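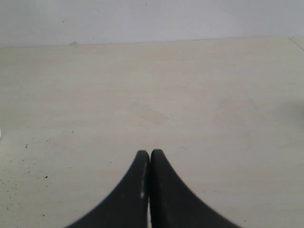
*Gripper, fingers nearly closed*

From: Griet Wouters
To: smallcaps list
Date: 17 Dec 2022
Subject: Re: Zemeck — hold or dump?

Magdolna, quick one, between meetings. Typing on the phone so forgive.

Magdolna Simon wrote:

> Still holding 1000 Zemeck from the spring. Down a lot, and now this
> Preltosska offer at 12 a share, all stock. Shahab says take it and
> run. Nele says wait for a second bidder. I bought at 24 so either way
> it hurts. What are the rest of you doing?

Sold half of mine. Keeping the other half through the vote in March, then out whatever happens.

Couple of things. The 12 isn't 12. It's all stock, and Preltosska has been sliding ever since the offer went public, no collar on the ratio as far as I can see. Read the terms before you decide, esp. the bit on fractional shares. I skipped it the frist time.

Second bidder — don't see it. Palacios looked over the summer and walked away. Plaka has too much debt of its own. Nele, if you know of somebody else pls say so on list.

Also the board needs over 90 percent tendered to squeeze out the rest. If they fall short and you didn't tender, you could be stuck in something that hardly trades. That's the part that worries me, more than the price.

And forget the 24. I know, I know. I have one at home I bought even higher and still look at it every morning. Doesnt help.

Tax — ask Aušra, she went through the same kind of swap with her old employer's shares. I'd only get it wrong.

Have to run, back on tonight. Shahab, can you resend the link to the offer document, mine is dead.

Griet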